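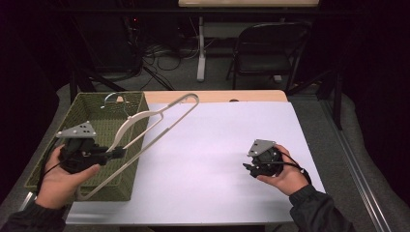 White plastic hanger, olive-green basket.

I do my closet over every November, usually on a Monday when the house is quiet, and I've finally settled on a way of doing it that doesn't leave me sitting on a heap of sweaters at midnight. So, a few things that work for me!

Start with the hangers, before you touch a single shirt. Pull out all the empty ones and put them in a basket or a box. Last year I had 27 of them taking up rod space (I counted, I was horrified). Wire ones go back to the dry cleaner if yours takes them - mine does.

If your blouses slide off plastic hangers, wrap a rubber band around each end of the arms. You can also run a thin line of hot glue along the top and let it set overnight. My neighbor Everett Lindqvist uses pipe cleaners, which look a little silly but hold a silk scarf better than anything I've tried.

Knits get folded. I hung up a wool cardigan my mother bought in 1985 and by spring it had shoulder bumps you could set a teacup on. A damp cloth and a warm iron, barely touching, got most of them out.

Smelly closet? Put baking soda in a jar, poke a few holes in the lid and leave it on the floor at the back. Change it every couple of months. Cedar blocks are nice too, and when they stop smelling of anything, rub them with fine sandpaper and they come right back.

For plastic baskets with an open weave, dust loves those little gaps, so I take mine out to the yard and go at it with dish soap and an old toothbrush, then hose it down and stand it on its end to dry. Ten minutes, tops.

Oh, and pants - hang them by the cuffs with clothespins if you don't own clip hangers. The weight pulls the creases out while you sleep. Next week I'm tackling the linen shelf, wish me luck!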